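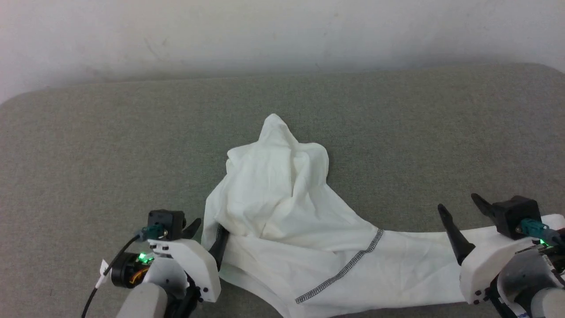

Grirton Scale Fraud

The Grirton scale fraud was a case of short weighing at the Flenard grain yard in the market town of Grirton. Over a period of 20 months, farmers who sold wheat, barley and oats at the yard were paid for less grain than they had hauled in. The shortfall on any one load was small, and it was hidden with a trick so simple that people in the trade still enjoy explaining it. The case led to three convictions, the closing of the yard under its old ownership, and a local rule on public test weights that was later copied by several neighboring towns.

It is one of the best documented cases of its type, thanks mainly to the farmers themselves, who kept an astonishing amount of paper.

Background

Grirton stands on the north bank of the Lins, a slow river that was used for moving grain long before the railroad came. The Flenard company bought the old riverside warehouse and turned it into a grain yard with a drive-on scale, a small office and four storage bins. The scale was a Tekwood platform model, a beam type with a sliding poise, set over a shallow brick pit. It was a very good machine. Inspectors who took it apart after the arrests found almost no wear on the knife edges, and nothing in the evidence suggested a fault in the design.

A wagon or truck was weighed full on the way in and empty on the way out. The difference was the weight of the grain. The clerk wrote both figures on a ticket, tore it down the middle and gave half to the driver. Payment was made at the end of the month.

The weak point of the system was the second weighing. Drivers watched the first one closely, often leaning in at the office window to see the beam settle. By the time they came back empty they had usually been on the road since before dawn, and there was a line behind them. Few of them got down from the seat.

Method

The fraud worked by making the empty vehicle seem heavier than it was. A steel bar hung from a hook inside the pit, on the yard side, where it could be lowered onto the main lever with a length of cord. The cord ran through a drain pipe and came up beneath the office floor. When an empty truck rolled onto the platform, the clerk pressed a foot pedal and the bar came down. When the truck rolled off, the pedal was released.

What made this so effective is that every ordinary test of the scale came out perfectly. The platform balanced at zero. A full load, checked against another scale down the river, agreed to within a few pounds. The county inspector visited twice during the 20 months and passed the machine both times, quite correctly, as the bar was hanging clear of the lever on each visit.

The pedal was not pressed for every customer. Drivers who were known to check their empty weight elsewhere were left alone, and so were the two largest growers in the district. Small farms along the Lins carried most of the loss.

Discovery

Suspicion began with a truck that seemed to be getting heavier. A family on the Lins road had kept their half tickets on a nail in the barn, and one wet March the whole bundle was brought indoors and sorted by date. The same truck, with the same body and tires, showed an empty weight at Flenard that jumped up and down from one delivery to the next. At the creamery scale across town it barely changed at all.

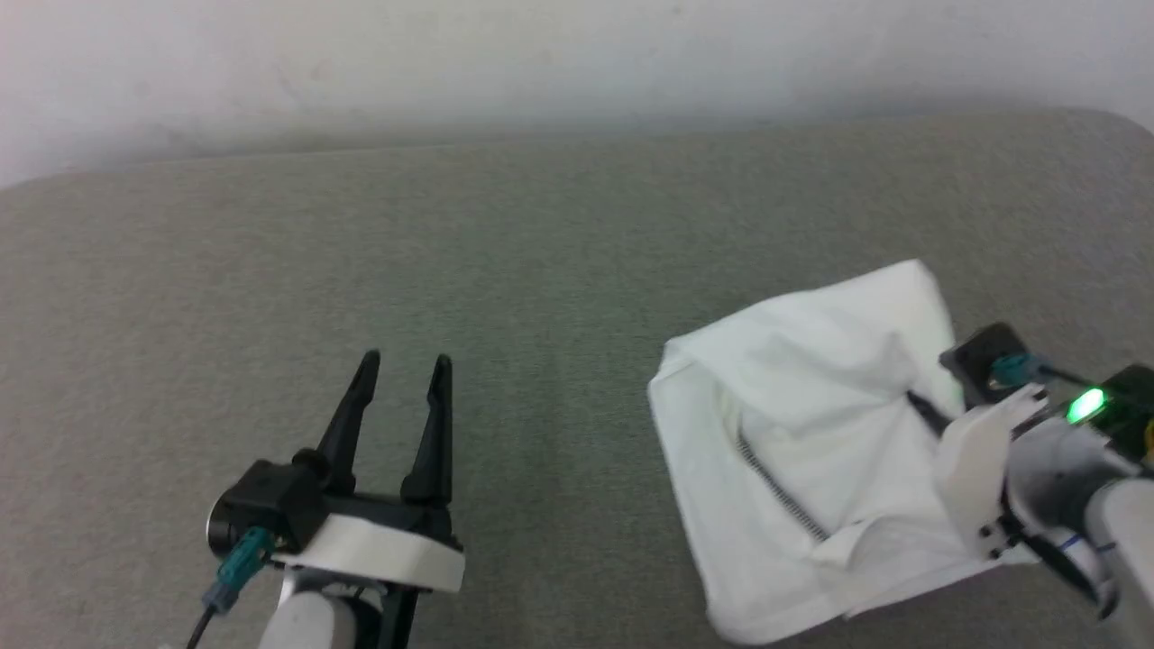

Robot gripper on white cloth

The family took their tickets to a meeting of the growers' association, and this is where the story really gets going. Members were asked to bring whatever they had. Tickets arrived in coffee cans, in cigar boxes and pressed between the pages of seed catalogs. A schoolroom was borrowed for two evenings so that they could be spread out and copied into a ledger, grouped by vehicle. In the end 994 tickets were entered, and the pattern was plain: the doubtful weights fell only on days when one of three clerks was on duty.

The ledger went to the county, and the county did something sensible. An inspector was sent to the yard as a passenger in a farm truck whose empty weight had been taken that morning. The outgoing figure was too high. The truck was driven straight back onto the platform with the office door open, the figure dropped to the correct one, and the floorboards were lifted the same afternoon.

Trial

The yard manager and two clerks were charged with fraud and with tampering with a commercial scale. The third clerk gave evidence for the county and was not charged. The defense argued that the bar was a leftover part from the installation – a claim that did not survive a visit to the pit by the jury, who were shown how the cord and pedal worked.

All three were convicted. The manager received a prison sentence and the clerks were fined. The Flenard company, which denied that its directors had known of the device, repaid growers according to the ledger and sold the yard the next year.

Aftermath

Grirton adopted a rule requiring any buyer of farm goods to keep a set of certified test weights where customers could reach them. Scale pits had to be open to view through a grating, and the office floor could not cover any part of the mechanism. Drivers also gained the right to a repeat weighing on request, full or empty, at no charge.

The Tekwood scale stayed in use for many years under the new owners. Its beam and poise are now kept in the town hall, along with the pedal, and the ledger can be read on request at the county records office. It is well worth the trip for anyone interested in the subject – the handwriting changes every few pages, and the margins are full of notes on weather, prices and mud.

See also

Weights and measures
Tare weight
Platform scale
Growers' associations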